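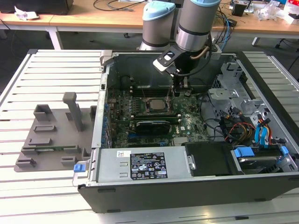
Memory slot approach, arm over the open tower, fixture plate on the left.

December, late afternoon

Spent most of the day on the insertion planner. The Lerano branch now splits the descent into two segments: a free-space move to a standoff above the slot, then a guarded move under force control. Before this it was a single Cartesian path, and the force controller switched on partway down wherever the timer said so. Bad idea, mine, from October.

Ran 19 attempts on the new version. 13 seated. The other six all stopped on the lateral force limit, same direction each time, so I don't think it is noise. Either the hand-eye calibration has drifted or the slot pose estimate is biased by the metal around it. The wrist camera gets a lot of glare off the drive cage and the heatsink. Atieno Okoth thinks calibration. She reran the solver on last week's poses and got a different rotation than the one in the config file, small, but it would be enough at the fingertips. I will collect a fresh set tomorrow before touching anything else.

Cables are still the weak part of perception. Brumivon segments the board well and the graphics card well, then labels half the power bundle as background. The planner is therefore happy to route the elbow side of the wrist straight through it. For now I've put a box around that whole corner of the chassis as a keepout. Crude, and it costs reachable poses near the end slots, but planning time stays under 300 ms.

Chun-yin Yang merged the logging change. Force data now comes in with the same clock as the joint states – I no longer have to line up two plots by eye. He also found that Jultudano was dropping the first samples after every mode switch, which explains the flat start on all my contact curves. Filter reset, one line.

Raised the guarded move timeout to 220 cycles. Rivera config still has the old value, fix that.

To do: new calibration poses, rerun the six failures with the same seeds, ask Atieno about masking the glare. Fixture slot offsets need to go in the repo too, they are only on my laptop.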